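How an airport gives every plane a turn

A runway is a long, flat strip of hard ground where planes take off and land. The main runway at Dultville is more than 560 times as long as a school ruler laid end to end would be if you stopped after five, so it takes a while to walk. Only one plane may use it at a time.

The people who decide whose turn it is are called air traffic controllers. They work in a tall tower with windows on every side. Loïc Lecomte has worked in the Dultville tower since the Jacquet terminal opened. On a busy morning in May his team handled 97 landings.
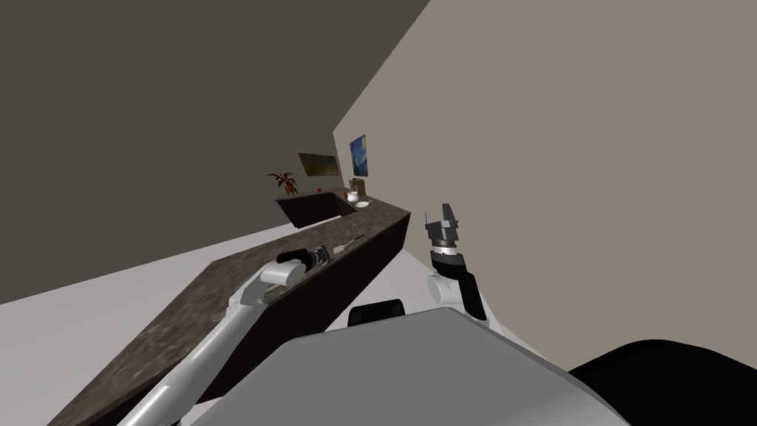
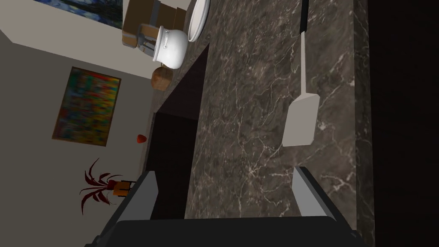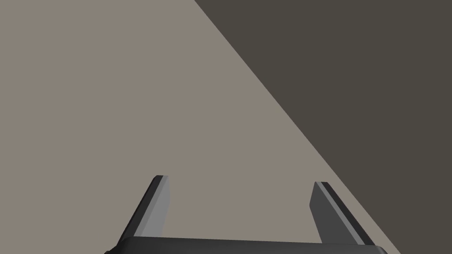 Landing planes form a queue in the sky. Each plane leaves a trail of swirling air behind it, called wake turbulence. A large plane makes a strong wake, which can rock a small plane flying behind it. For this reason a small plane must stay further back. At Dultville the usual gap between two planes of the same size is 90 seconds.

Sometimes the queue is full. The controller then tells a plane to fly in a holding pattern. This is an oval, shaped like a running track, and the plane goes around it until there is space. Planes in the same holding pattern fly at different heights. Dultville has two patterns, named Pelline and Stidau after the towns underneath.

A passenger plane with 185 seats carries extra fuel for holding. The amount is worked out before the doors close.

Words to know
Runway: the strip used for takeoff and landing.
Wake: moving air left behind a plane.
Holding pattern: an oval path flown while waiting.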